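# Looking After the Arm: Handout 4

Prekeck Lab, Cell 2. Revised April 10, 2022, after what March taught us.

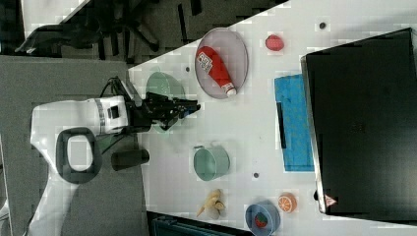
The arm will outlive most of your patience if you treat it decently. Read this before your slot, and again when something squeaks.

**Before power-on**

- Follow the wrist cable by hand from end to end. It should have slack in every pose you plan to use, including the ones you didn't plan.
- Wipe the gripper fingers with a dry cloth. Ketchup bottles are slippery enough without help.
- Check the base bolts against the torque card. "Feels tight" is a diary entry.

**Homing**

Run it at 10 percent speed with one hand near the stop button. If the arm drifts at rest, log it and rerun the Oltier calibration. Do not fix drift by nudging the table. The table was innocent last time, too.

**Service intervals**

| Job | Every |
|---|---|
| Finger pads, inspect | 400 cycles |
| Wrist cable, replace | 3,000 cycles |
| Full joint check | once a term |

The last cable failed at over 352 hours, mostly spent being bent the same way by the same exercise – vary your paths.

**Shutting down**

Park the arm, open the gripper, cut power, write the cycle count in the log. A blank log line counts as a fault and will be graded like one.

Reading for next time: Wollau manual, chapter on backlash. Bring a hex key set.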